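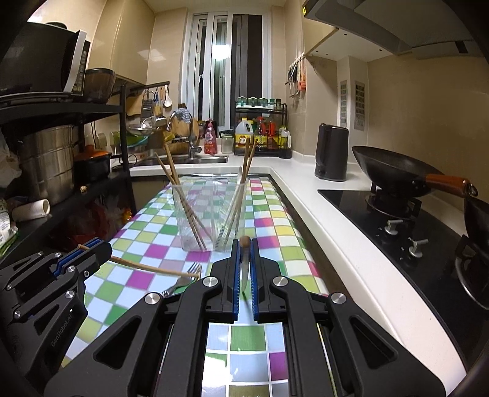
Vala Institute Opens Second Phase of Household Demonstration Program

2025-07-29

The Vala Institute has begun the second phase of its household demonstration program, in which people show everyday kitchen tasks to a robot by performing them with hand-held grippers. The work is carried out jointly with Fomar, which is responsible for training the control software.

The first phase, completed in December, produced 917 accepted demonstrations, all recorded in the institute's own test kitchen. The second phase is being recorded in private homes. The target is 3,000 demonstrations, and 223 have been accepted to date.

The current set of tasks concerns tableware and small utensils. Demonstrators work with one gripper in each hand and handle knives, forks and wooden chopsticks at the counter, including placing chopsticks in a cup and taking them out again. Thin objects of this kind were the main source of failure when the first software was tested on the robot at Fomar, and the program has been adjusted accordingly.

"A chopstick is easy for a person and hard for a machine," said Asanka Herath, who directs the program. "The angle of the fingers matters a great deal. We would like the robot to learn that angle from people who set the table every day, in the kitchens where they do it."

Demonstrators receive a half day of instruction before their first session. They are asked to move at a steady pace, to keep the fingers of both grippers in view of the cameras, and to repeat any attempt in which an object is dropped. Dropped attempts are kept in a separate file and are not included in the published totals.

A smaller part of the program uses remote control. Under the supervision of Wai-kit Ho, operators at the Marikar site guide a two-armed robot through the same tasks from an adjoining room. The 166 remote sessions planned for this phase will be compared with the hand-held recordings to determine how well each method carries over to new kitchens.

Households in the Marikar district that wish to take part may apply to the program office through Jamila Jayawardena. Applicants must be at least 18 years of age. Sessions last two hours, and participants are paid for their time.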